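Proyecto Staketti
Informe de avance para la Fundación Lapointe
Periodo: abril
Entregado el 5 de mayo de 2026

Estimados amigos de la Fundación:

Antes de entrar en materia quería agradeceros la llamada del mes pasado, que nos vino muy bien. Cuando uno lleva semanas delante de la misma mesa, repitiendo los mismos gestos, se agradece que alguien de fuera pregunte para qué sirve todo esto y obligue a contarlo con calma. He procurado que este informe responda a lo que hablamos, y si en algún punto me extiendo más de la cuenta os pido paciencia, porque abril ha sido un mes con bastante que contar.

Dónde estamos

La fase de recogida de demostraciones está en marcha y con buen ritmo. Al cierre de abril teníamos grabados 553 episodios de la tarea de la maleta, todos con teleoperación de los dos brazos. De ellos hemos apartado 109 en la revisión, por motivos que explico más abajo, y el resto ha pasado ya al conjunto de entrenamiento. En el plan que aprobasteis esta fase llegaba hasta final de mayo, y hoy por hoy no veo razón para pedir que se mueva la fecha.

También hemos entrenado una primera política con los episodios válidos. Es una versión muy temprana, y la comento en su apartado con la prudencia que merece.

La tarea de la maleta

Recordaréis que en la propuesta hablábamos de «guardar y cerrar» como tarea de referencia: abrir una maleta rígida, coger una pieza blanda de la mesa, dejarla dentro y bajar la tapa. La elegimos con Bellier, que es quien nos aporta el caso de uso, pues en su almacén preparan maletas de equipo para alquiler y hay muchas horas de trabajo manual en meter y sacar cosas. A primera vista parece sencilla. A nosotros también nos lo parecía en enero, cuando la escribimos en media página.

Lo que la hace interesante para el aprendizaje es que combina cosas de naturaleza muy distinta. La maleta es rígida, pesada y oscura; la pieza es ligera, cede al apretarla y cambia un poco de forma según por dónde se la coja. Un brazo tiene que ocuparse de la tapa mientras el otro espera, y después hay que cambiar los papeles sin que se estorben. Los operadores hacen esas transiciones casi sin pensarlas, y son precisamente las que más cuesta que el modelo aprenda.

Durante abril hemos trabajado siempre sobre la mesa blanca, con la misma maleta y con piezas rosas de material blando. Variamos la posición de la pieza al empezar cada episodio, y cada cierto tiempo también giramos o desplazamos la maleta. Trabajamos en tandas de 30 episodios, que es lo que un operador aguanta con buena concentración antes de que los movimientos se le vuelvan perezosos. Eso lo hemos ido afinando a base de mirar grabaciones: en las tandas más largas que probamos a comienzos de mes se veía claramente cómo el final era peor que el principio.
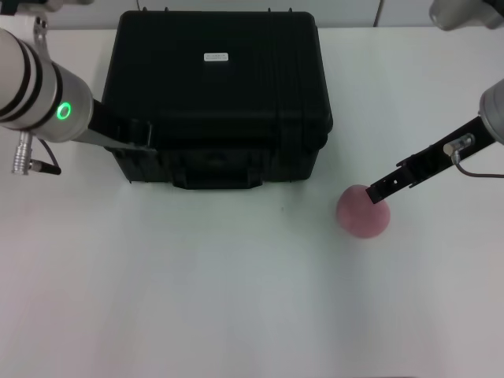 Figura 1. Mesa de trabajo con la maleta negra y una pieza rosa a la derecha. La pinza derecha toca la pieza y la izquierda queda sobre la parte delantera de la maleta.

Una cuestión que nos planteasteis por teléfono era si no convendría meter ya más objetos sobre la mesa para que los datos fueran más variados. Lo hemos discutido mucho entre nosotros y, de momento, preferimos mantener la mesa limpia. Con pocos elementos podemos saber por qué falla una política cuando falla, y ese conocimiento nos ahorrará tiempo después. La variedad llegará en junio, con una lista de objetos que Bellier nos está preparando y que ya os haré llegar.

El equipo y la forma de trabajar

Las demostraciones las hacen dos personas, Kaan Keskin y Arūnas Sakalauskas. Kaan venía ya con experiencia en teleoperación y ha sido quien ha fijado el procedimiento: cómo se arranca un episodio, en qué posición deben quedar los brazos al terminar, qué se hace si la pieza cae al suelo. Arūnas se incorporó más tarde y al principio iba despacio, lo cual no me preocupó nada. Sus episodios son más largos que los de Kaan, pero muy regulares, y en la revisión se le descartan pocos.

Trabajar con dos operadores de estilo tan diferente nos ha dado algún quebradero de cabeza. Kaan suele coger la pieza por el lado que tiene más cerca y Arūnas prefiere entrar desde arriba. Los dos modos funcionan, pero mezclados sin criterio producían en el modelo una especie de duda justo antes del agarre. Hemos optado por conservar ambos y anotar el tipo de agarre en cada episodio, de manera que podamos entrenar con los dos o separarlos según convenga. La anotación añade algo de trabajo a la revisión, y creo que compensa.

Cada episodio lo revisa quien no lo ha grabado. Se ve completo, se marcan los momentos de contacto con la pieza y con la tapa, y se decide si entra o no. Al final de cada tanda dedicamos un rato a comentar los casos dudosos entre todos — suele ser la parte más animada de la mañana, todo sea dicho.

Qué hemos descartado y por qué

Os debo una explicación sobre los 109 episodios apartados, porque sé que la cifra llama la atención. Los motivos son principalmente tres. El más frecuente es el agarre corregido a medias: el operador coge mal la pieza, la suelta, vuelve a cogerla y sigue adelante. Son episodios que terminan bien pero que enseñan una vacilación que no queremos. No los hemos borrado, los guardamos en una carpeta aparte, y Arūnas defiende (con buenos argumentos) que más adelante servirán para enseñar a recuperarse de un error.

El segundo motivo son los fallos de sincronización entre las cámaras y las lecturas de los brazos. Tuvimos una mala racha hacia mitad de mes y perdimos una tanda casi entera. Hanex, nuestro proveedor de electrónica, nos envió una revisión del módulo de disparo y desde que la montamos no se ha vuelto a repetir. Seguimos vigilándolo.

El tercero tiene que ver con la propia pieza. Al ser blanda, a veces se queda enganchada en la punta de la pinza y no se desprende al abrir. En las piezas con agujero esto ocurre más, y hemos visto que los operadores terminan por aprovecharlo: meten el dedo de la pinza por el hueco y transportan la pieza colgada, sin apretar. La primera vez que Kaan lo hizo lo dimos por mal episodio. Luego lo pensamos mejor y nos pareció una estrategia perfectamente válida, así que la hemos incorporado como un tercer tipo de agarre, siempre que la pieza se suelte después de forma limpia.

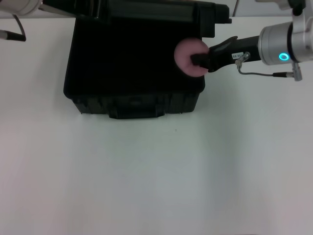

Figura 2. Transporte por inserción: el dedo de la pinza derecha atraviesa el hueco de la pieza rosa, por encima del lado derecho de la maleta y con la tapa levantada.

Este cambio nos obligó a volver sobre lo ya revisado y a rescatar algunos episodios que habíamos dejado fuera. El total de descartes que os doy es el que queda después de ese repaso.

Primeros entrenamientos

Con los datos disponibles entrenamos a finales de abril una primera política. La probamos sobre la misma mesa y con las mismas piezas, de modo que os ruego que no le deis más valor del que tiene. Alcanza la pieza con bastante seguridad cuando está en la mitad derecha de la mesa, que es donde más ejemplos hay. Hacia la izquierda pierde precisión, y en la zona próxima a la maleta tiende a quedarse corta, como si le tuviera respeto. El cierre de la tapa es con diferencia lo más flojo: inicia bien el movimiento, pero a menudo abandona antes de que la tapa haya llegado abajo.

Lo primero se arregla grabando más episodios donde faltan, y de hecho el plan de mayo está organizado en torno a esa carencia. Lo segundo nos tiene más ocupados. Sospechamos que el negro de la maleta da muy poca información a la cámara. La tapa, vista desde arriba, es una superficie oscura casi sin relieve, y distinguir si está bajada del todo o le falta un poco es difícil incluso para nosotros al revisar los vídeos. Vamos a probar dos caminos en paralelo: cambiar la exposición y dar más peso a la lectura de fuerza de la muñeca en el tramo final. Si ninguno resulta, hablaremos con Bellier sobre la posibilidad de usar otra maleta, aunque me gustaría evitarlo, ya que la negra es la que usan ellos a diario.

Presupuesto

El gasto del mes se ha mantenido dentro de lo previsto. La única desviación ha sido la compra de unas puntas de repuesto para las pinzas, que habíamos calculado para el verano y hemos adelantado por desgaste. Va cargada a la partida de consumibles, donde hay margen. La revisión del módulo de Hanex estaba cubierta por la garantía. El detalle con facturas va en el anexo económico, que Kaan os enviará por separado esta misma semana.

Lo que viene en mayo

Seguiremos grabando la tarea de la maleta, con prioridad para las posiciones a la izquierda y las cercanas a la propia maleta. Queremos además grabar una serie de episodios centrados exclusivamente en el cierre, sin la parte de recogida, para reforzar ese tramo. En cuanto tengamos suficientes volveremos a entrenar y compararemos con la versión de abril usando las mismas posiciones de salida.

Hay una visita pendiente de Bellier, que querían ver los brazos trabajando y que nos traerán muestras de los objetos para junio. Si a alguien de la Fundación le apetece venir ese día, nos haría mucha ilusión, y así de paso podríais probar los mandos de teleoperación. Arūnas se ha ofrecido a hacer de instructor.

Una petición

Nos vendría bien ampliar el espacio de almacenamiento antes de que empiece la fase de objetos variados. Con lo contratado llegamos a final de mayo sin apuros, pero el volumen crecerá en cuanto añadamos más configuraciones, y preferiría no tener que decidir qué episodios descartados se borran. He pedido presupuesto y os lo mando en cuanto lo reciba, por si puede tratarse en vuestra próxima reunión.

Quedo a vuestra disposición para cualquier aclaración y, como siempre, muchas gracias por la confianza.

Un saludo muy cordial,
Coordinación del proyecto Staketti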